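想给三明治分拣装配线上第一台协作机械臂,预算到底该怎么排?

发帖人:饭盒里的螺丝

各位好,我在一家做冷餐的小厂上班,名义上是生产主管,其实采购、排班、修封口机全归我。老板年初去看了个展,回来就说要上机械臂,让我月底前交一份设备预算。我以前买过最贵的东西是一台切片机,心里真的没底!

先说要干的活:一个圆盘子放中间,左右各一个透明的长方盒子,机械臂从盒子里取料,往盘子里叠,面包、生菜、芝士、肉片,最后盖上面包。反过来也要能做,把叠好的一层层拆开放回盒子(老板想以后拿它做返工,我个人觉得不太现实,先不管)。现在阶段都是拿仿真食材练,不碰真吃的。

手里有两家报价。Sternon 的那套是整包:机械臂、两指夹爪、一只腕部相机、一只固定相机,外加16个工时的现场调试。Dizon 的便宜不少,但是只有裸臂和夹爪,相机要自己配,软件按年付费,第一年送。我纠结的点是:

夹爪要不要一开始就买两套?薄片和厚片我怕一套搞不定。
固定相机和腕部相机能不能先砍掉一个?
备件和耗材一年该留多少?我完全没概念。
桌子、支架这些零碎要不要单独列一行,还是塞进“其他”里?

贴几张图,大家看看活儿的难度:

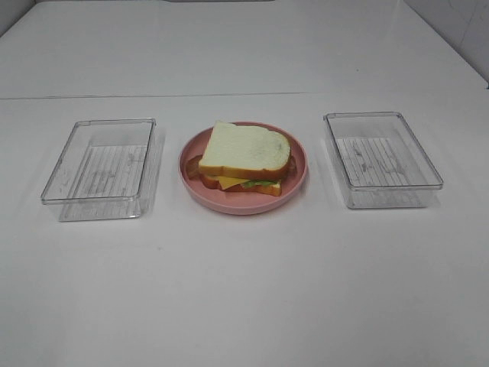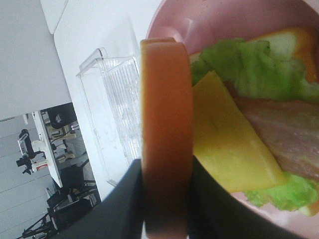 两边的盒子都是透明的,底上带棱,反光挺烦人:
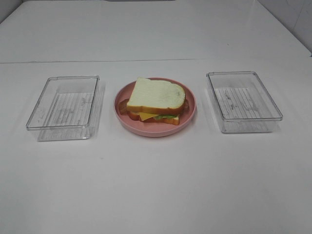
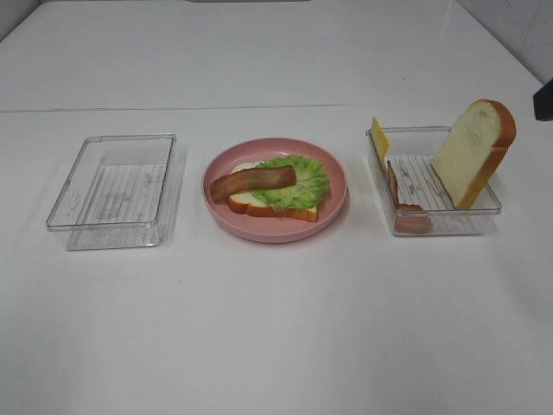 场地这边不算紧张,工位留了一张大桌子的位置,电和气都有。人手就紧了,能抽出来学编程的只有我和一个夜班的小伙子,他会一点 Python,我会用 Excel(别笑)。老板给的口头上限是四个月回本,我觉得他是随口说的,不过预算表上总得给他一个说法。产量方面,我们冷餐线旺季一个班做489份,淡季232份,差一倍还多,所以我也不知道该按哪个数去算。

有买过的朋友说说踩过的坑吧,长短都行,先谢谢了!

发帖人:Valentin Schnyder

我中文打字慢,说得直接一点,别介意。我给两家食品厂做过选型,你这个活看着简单,其实麻烦都在夹爪和视觉上,臂反而是最不用操心的。

先回夹爪。我建议你预算里写一套夹爪加三副手指,别写两套夹爪。手指便宜,换起来快,薄的芝士片和厚的面包片对指尖的要求差很多,你一定会换。仿真食材有弹性,不容易碎,真生菜湿了以后会粘在指头上,真芝士会撕开,到时候你现在试好的参数有一半要重来。这笔重新调试的钱请现在就写进去,我一般写调试费的一半。还有,到碰真食品那天,夹爪得换成能冲洗、材料合规的,让供应商现在就给这个选项报价,写在纸上,口头的不算。

相机两只都留着。腕部那只离得近,夹住东西以后视野会被手指和食材挡掉一块,这时候要靠固定的那只看整张桌子。你只留腕部,机器会不知道盘子歪没歪。只留固定的,芝士片立在盒壁边上的时候,你很难判断该从哪边下手。要省钱就省分辨率,别省数量。

透明盒子我会换掉。你们练习阶段没有规定必须用透明的吧?换成不透明的哑光浅盒,一个才几块钱,能省掉好几天调光的时间。如果客户端一定要透明,那就在预算里加一盏漫射灯和遮光板。

备件:第一年按硬件价的百分之八留,第二年百分之五。手指垫、线缆、急停按钮,这三样备着。腕部相机的线最容易坏,因为一直在弯,我上一个项目一年换了好几根。

桌子和支架单独列!我见过财务把“其他”整行删掉,结果机械臂到了没有地方装,在木箱里放到一月份。

两家报价你要拉成同样的口径再比。Dizon 那份加上两只相机、支架、第二年和第三年的软件费,再加你自己的工时,算三年总价。我猜差距没有你想的那么大,但这要看他们的年费,你没写,我不好乱说。另外问清楚 Sternon 的16个工时含不含路上的时间,这一条很多人漏掉。

回本的事,用淡季的数算。淡季能撑住,旺季就是多出来的。四个月我不会签字。

发帖人:冷库门口的猫

楼上写得好细!我就补一句,可以先租。我们厂去年跟 Vestdale 租过一台协作臂,14周,租金能抵一部分货款,最后我们没买(产品改了,跟机器没关系),就当花钱上课了。你们只有两个人能学,租的那段时间刚好看看你那个夜班小伙子愿不愿意干这个,他要是跑了,买再好的也是摆着。押金记得问清楚,我们那笔退得特别慢。

发帖人:阿蒲不加班

直接上 Wamine 的不就完了,我同学他们厂用的就是,听说还行。具体多少钱不知道,你打电话问问呗。还有老板说四个月你就写四个月,反正到时候他也忘了哈哈。

发帖人:饭盒里的螺丝

谢谢大家!手指那条我真没想到,今天已经给两家都发了邮件,让他们把三副手指和可冲洗的夹爪分开报。盒子我也去仓库翻了翻,有一批哑光的白盒子,尺寸稍微大一点,准备先拿来试。Dizon 的年费报价单上写的是“另议”,我追着问呢。租赁我也会去打听,不过老板听到“租”字脸色不太好看,得挑他心情好的时候提……Valentin,你说的漫射灯大概要多大的?桌子宽一米二,灯架能不能直接夹在桌沿上?

发帖人:Valentin Schnyder

一米二的桌子,灯板长度六十厘米可以了,斜着打。不要夹在桌沿,机械臂一加速桌子会抖,灯跟着抖,画面就花。灯架落地,或者装在墙上。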